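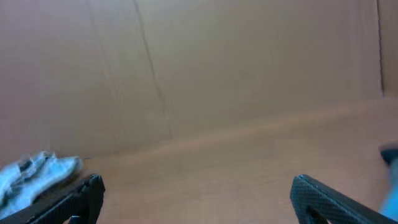

Light blue cloth in one of the big cardboard boxes

Cloth Folders and Packers (2 openings)
Anditar, Flirkville
Part time, days
$19 an hour
Posted May 2019

We're looking for two people to join us at the packing tables! Anditar sends out the Ditoneo line of household cloths: dishcloths, dusters, hand towels, and a big soft polishing cloth that has become the one everybody asks for. They go to kitchens, small hotels and cleaning crews all over the state, and every order is folded and boxed by hand right in our workroom on Khalaf Street.

If you are the kind of person who refolds the towels at a friend's house, please keep reading.

What you'll be doing

Cloths come to the table in a heap. You shake each one out, look it over on both sides, and smooth it flat on the wood. Then you fold it to the size on the order sheet and stack it with the seams facing the same way. When the stack is right, it goes into the box, flat on the bottom, corners filled first. A full order is 100 cloths, and the last layer should sit level with the score line so the flaps close without a bulge.

You'll also make up boxes from flat, tape the bottoms, write labels and carry finished boxes to the shelf by the loading door. A packed box of hand towels is heavier than it looks (we have a cart, please use it). Anything with a pulled thread or a crooked hem goes in the seconds bin, and we trust you to make that call yourself.

Returns are part of the job too. They tend to come back crumpled in the corner of a box that's far too big for them, and each one gets opened up, checked and folded again. Some of us find this the most satisfying part of the week. You may disagree!

Hours and pay

The shift is 9 to 2, four days a week, with Fridays off. Pay is $19 an hour from your first day, training included. We'd like you to start in June so you're comfortable before August, when the hotel orders come in and the tables are busy from open to close. Extra hours are offered that month and you can take them or leave them.

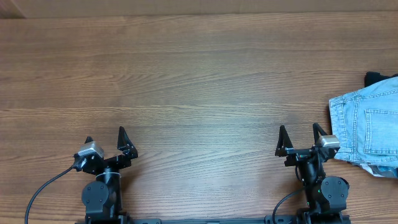
What if I've never worked as a packer before?
We'll train you. Your first week is spent folding beside an experienced packer, and you'll start on dishcloths before moving to the larger sizes.

Who we'd love to hear from

You have patient hands and a decent eye for a straight edge. You can stand for a couple of hours at a time (stools are fine too, and plenty of folding gets done sitting down). You can read an order sheet and ask when something on it looks wrong. You can lift 30 pounds, or you're happy to tell us that you can't, and we'll split the work differently.

We don't mind where you learned to fold. Laundry work, retail, raising four kids, a season in a hotel linen room, all good. Left-handed folders are very welcome, and we'll show you how to turn the order sheet diagrams around so they make sense.

About the workroom

We work on wooden tabletops, wiped down before every shift and again after lunch so no dust or crumbs end up in the cloth. Coffee stays in the kitchen. The radio is on most mornings and whoever opens up gets to pick the station. Conversation is easy at the tables and so is quiet, if that's more your speed.
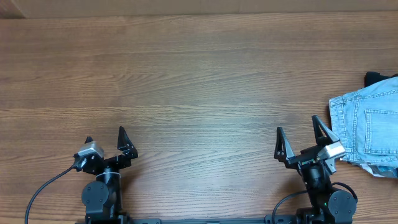 Brown wood grain, running lengthwise

How to apply

Send a few lines about yourself to Widad Shboul, who runs the packing floor, or drop off a note at 62 Khalaf Street, side entrance, any weekday before 2. A résumé is fine but you don't need one. Tell us which days you can work, when you could start, and whether you'd want the extra hours in August.

We'll invite people in for a paid trial hour. You'll fold a stack of hand towels, pack a box, and meet whoever is on shift. Wear closed shoes and leave rings and bracelets at home, as they snag the loops. Bring your questions, too. Widad likes it when people ask a lot of them.

Both jobs stay open until they're filled, and everyone who writes to us will get an answer.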